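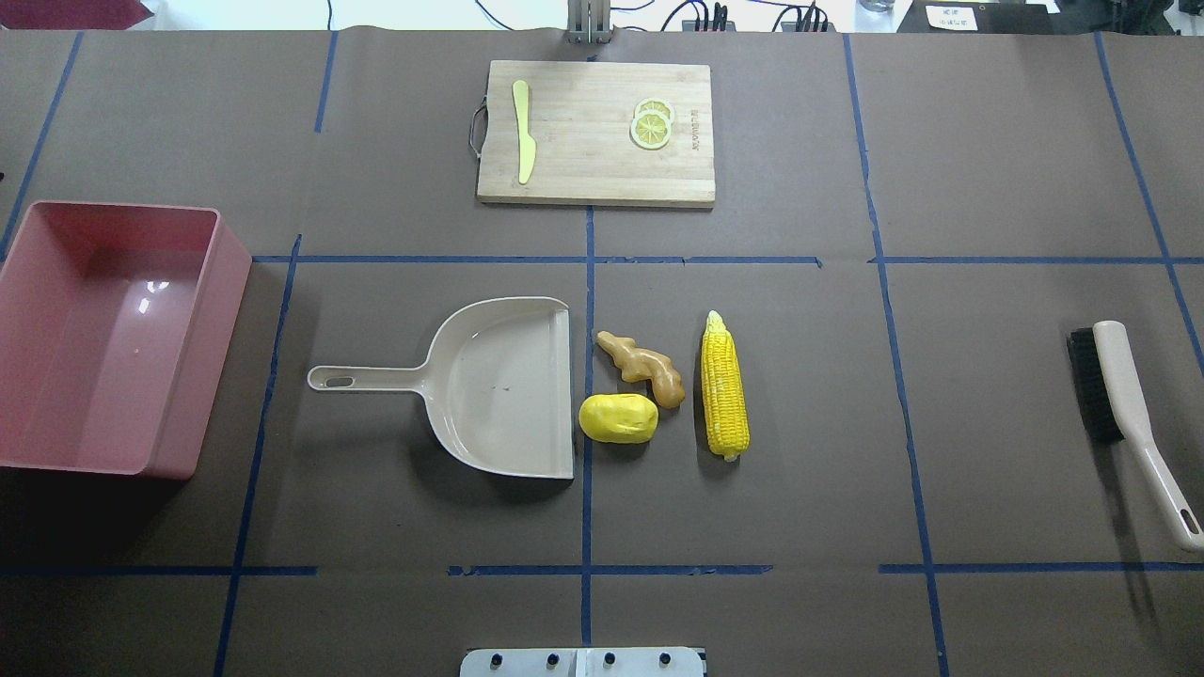 Onion smell in a bamboo cutting board won't go away

Silotby Home Help > Kitchen > Cleaning
Posted by Nandi Steyn, 19 Aug 2022
467 views

I have a bamboo board I bought at Segers in June. It gets used every day, mostly for onions and garlic, and then my daughter wants apple slices and complains that they taste like dinner. She's right, they do.

So far I have tried dish soap and hot water, baking soda paste left on overnight, and white vinegar in a spray bottle. The vinegar helped for a day. After that the smell came back, and it's stronger when the board gets wet. I don't put it in the dishwasher.

I have read that lemon and coarse salt will do it. I have also read that lemon ruins bamboo. Which one is it? And do I need to oil the board again after? The sticker said it was oiled at the factory but it looks pretty dry to me now, kind of pale and fuzzy in the middle where I chop.

I'd like to save it if I can. It wasn't expensive but it's the right size for my sink.

Lawal Yusuf
Member, 1086 posts

Lemon is fine if you rinse it off. What hurts bamboo is letting anything wet sit on it, and overnight baking soda paste is probably what made yours fuzzy. I would not do that one again.

What I do:

Wet the board on both sides first. If you only wet one side it can cup.
Pour coarse salt over the side that smells. A small handful is plenty.
Cut a lemon in half and scrub with the cut side, going with the grain. Squeeze it a little as you go.
Leave it five minutes. Set a timer.
Scrape the gray slush off and throw it out.

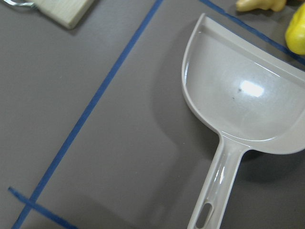

Rinse with cool water, wipe, and stand the board on its edge until the next day. Don't lay it flat on the counter to dry, the bottom will stay damp and you'll be smelling that instead. A dish rack works, or lean it against the backsplash with a folded towel under it.

The fuzz is raised grain. Once the board is completely dry, go over it lightly with fine sandpaper, wipe off the dust, and then oil it. Use food grade mineral oil. Olive oil and vegetable oil go rancid and then you have a second smell. I use Tamex board oil but the plain stuff from the drugstore is the same idea for less money. Put on more than you think, let it soak a few hours, wipe off what's left. Do it 2 times the first week and then once a month.

If it still smells after all that, sand it down a bit more. The smell is in the knife cuts, so deep cuts hold it longer.

One more thing, get a second board. I keep one for onions, garlic and meat and one for fruit and bread. That fixed more than any cleaning did.
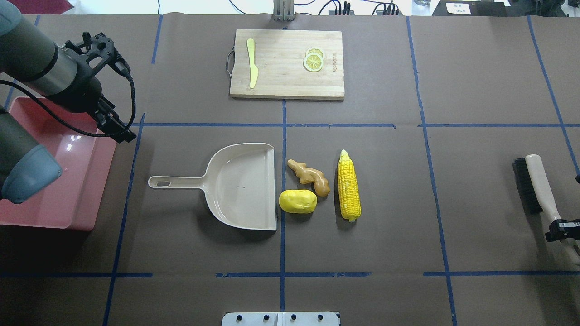 Work table marked off with blue tape, pink bin at the left

I marked the edge of the fruit board with a wood burner so people in my house can't mix them up. A permanent marker on the edge wears off in a few weeks.

ukik200

just buy a plastic one. goes in the dishwasher and done. bamboo is hard on your knives anyway

Nandi Steyn

Thanks both. I did the salt and lemon last night and sanded this morning. I can only smell it now if I put my nose right on the wood. The oil is on and soaking.
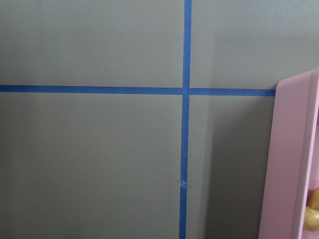 I do have an old plastic board, but it holds onion too, and it slides around on my counter. I'll keep it for meat. Lawal, what grit did you use? I had 220 in the drawer so that's what I went with, and it feels smooth enough.

Lawal Yusuf

220 is what I use. If it gets fuzzy again after the first couple of washes, let it dry and give it another light pass before you add more oil.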